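About Navcombe

Navcombe sets up and looks after small robot cells for kitchens, food labs and training centers. Pascal Heitmann and Imke Kröger started the company in a rented unit behind a bakery. We now have 53 cells under a service contract, most of them with a single arm on a table.

A new cell takes us two days. On the first day we bolt down the base, route the cables and set the height of the table. On the second we teach the positions and check the gripper. The fingers have to close parallel and meet flat at the tips, and we test them on the things they will be picking up. Produce is good for this. A potato, a cucumber and a pepper all need a different opening and a different grip force.

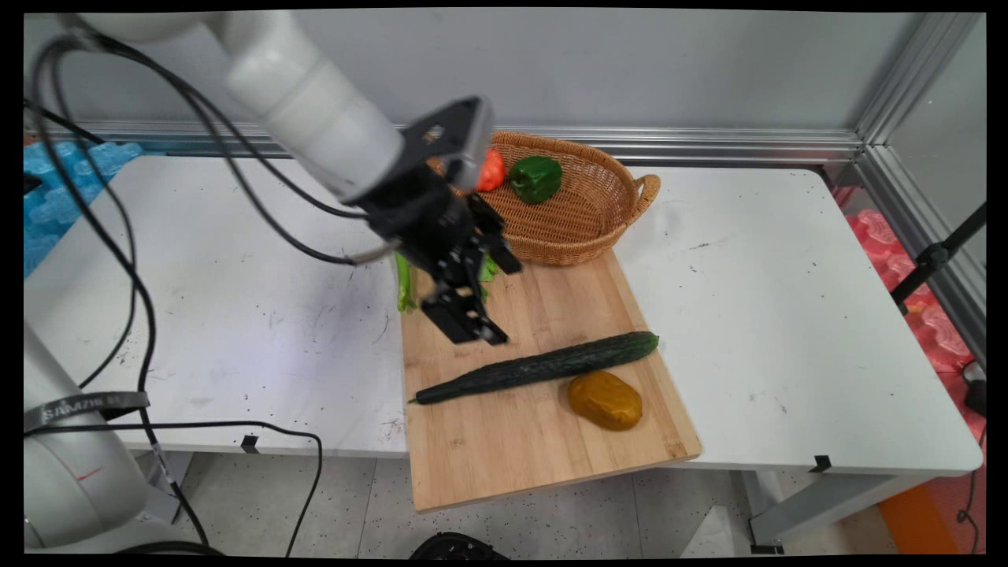 Gripper over the cutting board, with vegetables on the board and in the basket.

After that comes upkeep. Arne Rathjen runs the service side. Every 700 operating hours we check the finger pads, the mounting plate screws and the cable loops along the arm. Cables wear out before anything else does, so leave them enough slack for the full reach and keep them clear of the joints. Worn fingers are swapped on site. Arms that need joint work go to our shop on Lindemann Street, and customers get a loaner in the meantime.

Service requests go to the front desk. Please have the cell number ready; it is on the inside of the cabinet door.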